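**To:** counter-supervisors list
**Subject:** Re: Storage of printed paper stock at the service counters
**In reply to:** message from Sedeck counter, December

Dear colleagues,

The Supplies Office has reviewed the question raised by the Sedeck counter before the holidays. The original message is quoted below so that all sites have the same text.

> To the Supplies Office,
>
> Our last delivery of printed cards and cup sleeves came to 2,000 pieces. At present we keep the opened stock directly on the steel counter, next to the cups. The piles spread during the morning and take up the space we need for serving.
>
> May we move the opened stock into the clear containers we already use for dry goods? If so, please tell us whether the lids should stay on during service, and whether the cards should all face the same way. The two shifts have been doing this differently.
>
> Sedeck counter, morning shift

The request is approved for all sites. Opened paper stock may be kept in a clear plastic container, provided that the container is used for paper only. Cards should be squared by hand before they go in. Taking up a small stack at both ends and tapping it level is enough, and staff should work through a spread pile in several small stacks. A large stack tends to bend at the corners, and bent cards are slow to hand out.

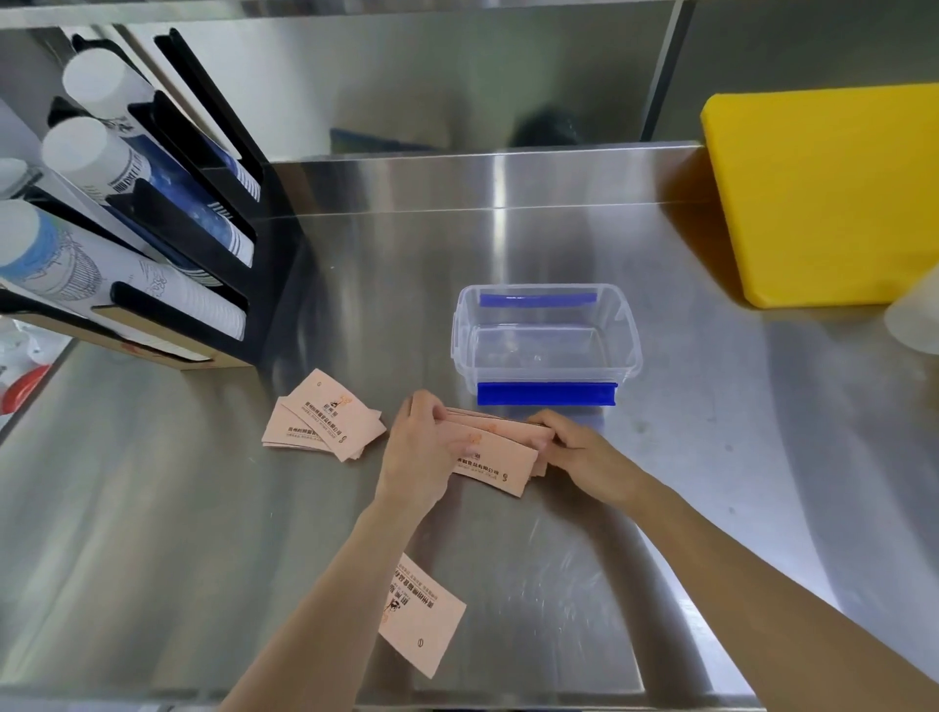 Asell, 19 January 2018

The following arrangements apply to the Asell, Sedeck, Mersha and Drekbridge counters from the start of the next supply period.

Printed cards are to be stored with the printed side up and the logo at the same end. Single cards left on the counter should be gathered before the container is filled. Cards that are creased or marked are to be set aside and recorded on the stock sheet under "withdrawn."

Each counter may hold no more than 900 cards in opened stock. The remainder is to stay in its original wrapping in the storeroom. Mersha reported 356 withdrawn cards in December, most of them from opened packets at the bottom of a drawer. We ask that site to stop using the drawer for this purpose.

Lids may be left off while a container is being filled. At closing, the lid is to be put on and the clips fastened on both sides. During service, each supervisor may decide whether the lid stays on, but the two shifts at a counter must follow the same practice.

Cup sleeves are handled in the same way, with one addition. A sleeve should be held by its two ends and checked on the printed face before it is put away. The company name and the small print beneath it must be complete and readable. Sleeves should be kept close to the cup rack, and cups of different prints should remain in separate stacks. Sponges belong at the back of the counter, away from open paper stock.

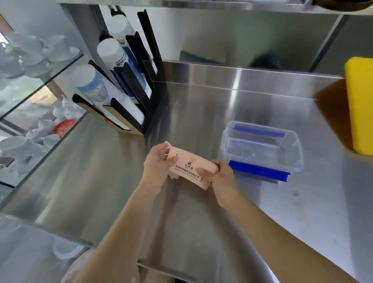
## Replacement containers and contact

Counters that need additional containers may order them through the usual form. The office has 70 in stock and will fill requests in the order received. Please give the name of the counter and the shelf on which the container will be kept.

Questions about the stock sheet should be sent to this list so that all supervisors may read the reply. Requests concerning delivery dates should be sent to me directly.

Tolera Lencho
Supplies Office, Asell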